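Last updated: July 13, 2020

Fitted sheet keeps popping off a deep mattress

Posted in May by Arnholm

We bought a thicker mattress for the spare room and none of our old fitted sheets will stay on it. I get three corners down and the fourth lets go. The mattress is 35 cm deep with the topper. The packet says the sheet suits a queen but gives no depth. Do I need new sheets, or is there a way to keep these?

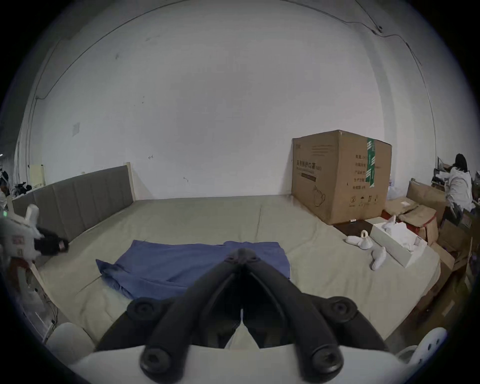

I've tried safety pins and they tore the hem on one. The colour doesn't bother me, I just don't want to remake the bed every morning my mum stays.

Joelle Chamoun

Look for the wall height on the label, sometimes called the drop or pocket. You want it a few centimetres more than the mattress, so the hem can tuck underneath. Put the first two corners on diagonally opposite each other, then do the others. 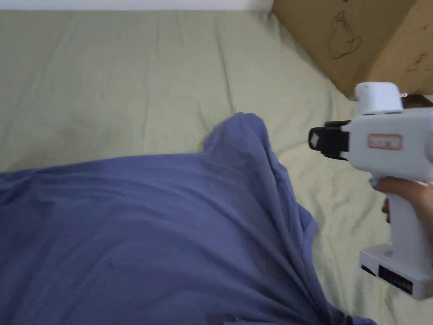
Tornard, May

I had the same trouble when we moved here. Sheet straps fixed it for me. They clip to the hem and run under the corners. Check the elastic first, as old elastic that doesn't spring back won't hold with straps either. A hot dryer is hard on it, so I hang ours on the line.
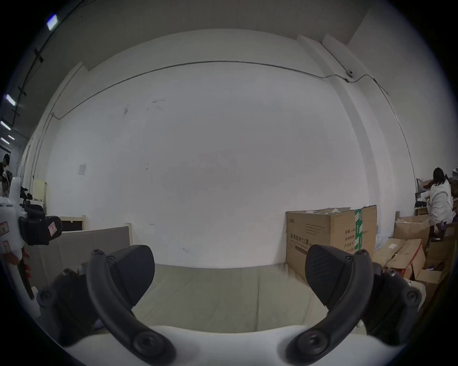
If you can sew, you can also unpick the hem and thread new elastic right the way round. Took me an evening per sheet.

Karaki

just buy deep ones mate, mine were on special and I haven't looked back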